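3.2 Two-color tops

Of all the clothes in the Kaltville sorting study, the red and white tops taught us the most about folding. A plain T-shirt gives a person very little to go on once it is flat. A top with a bright body, pale sleeves and striped trim is full of landmarks, and we were delighted by how much they help. Figure 4 brings together views of red clothing on a soft gray surface.
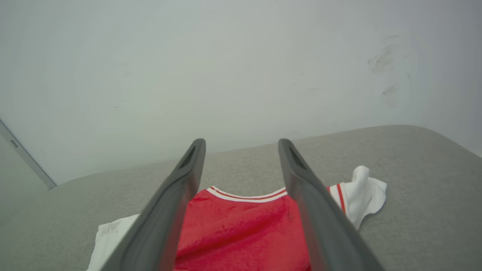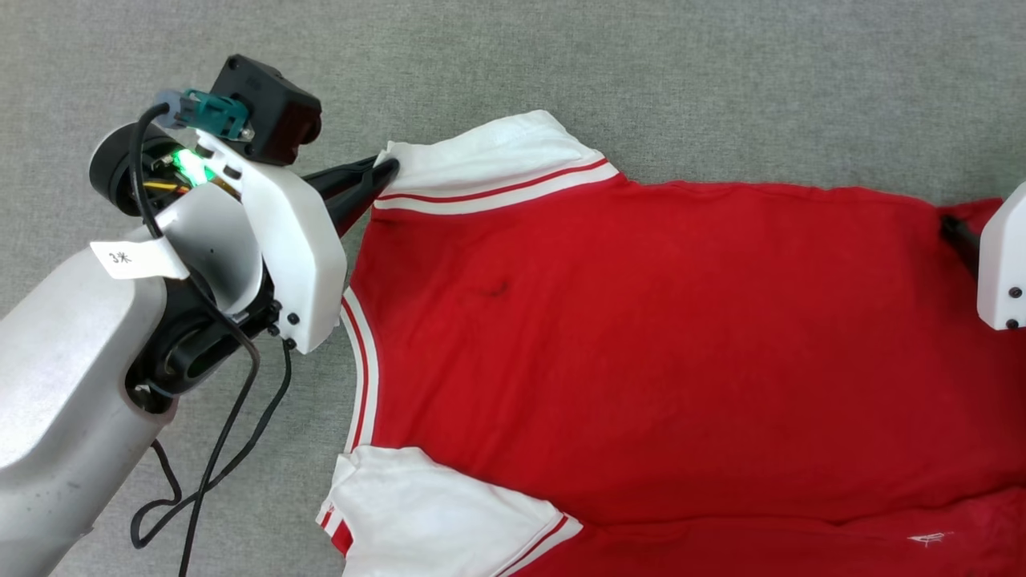
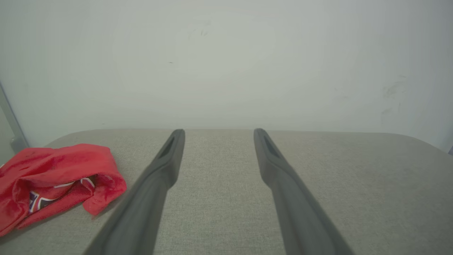 Figure 4. Red clothing on a gray, fabric-like surface. First: neckline trim, with white cloth on either side of the red. Second: striped trim at the sleeves and neck. Third: red fabric in a loose bunch.

We asked 22 adults in Kaltville to fold 56 garments each, using the four-step method described by Gebreyes (sleeves in, sides in, hem up, turn over). Before the first step they named the spot they would reach for. With plain tops the answers wandered all over the place - shoulder, hem, somewhere in the middle. With two-color tops most people went straight for a sleeve end or the neckline, and they did so even when the rest of the garment was badly creased!

Trim seems to matter more than we expected. A stripe along a cuff shows which way the sleeve runs, and a neckline band gives away the front of the shirt at a glance. White sleeves have a drawback, though. On a pale surface they can be hard to pick out, and several people patted the cloth flat before trusting what they saw.

Bunched clothes are a different matter, and we treat them separately under the Deluvden protocol in Section 4. Color still says which pile a garment belongs to, but the landmarks have to be found again by shaking or spreading the cloth, and that is where the folding times begin to spread out too.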